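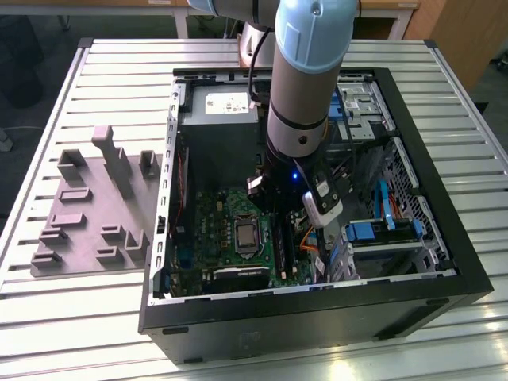 Arm over open tower, side panel off, fixture plate at left.

Search this notebook Enter keyword

Monday, 9:40 a.m.
Station: Gernmont disassembly cell
Entry by: Aldana Carrasco

Purpose: to record the handling rules applied at this station before the revised procedure is issued in May.

1. The tower shall be disconnected from line power and left for 300 seconds before the arm enters the case. The power supply unit is not to be opened under any circumstances.

2. Speed inside the case is limited to 50 mm/s. Contact force is limited to 40 N at the gripper. The earlier Drilach settings permitted more and are withdrawn.

3. The camera view must show the processor bracket and the memory slots before any approach. If the arm shades the slots, retract and approach again from the drive bay side.

4. Removed parts go to the slotted holders on the fixture plate. Staff shall not reach over the plate while the arm is enabled.

5. Cables near the drive bays are to be moved clear by hand, with the arm disabled.

Job 2877 is open under these rules. Sasaki has asked whether rule 2 applies to drive latches. It does, pending Hostar's written reply.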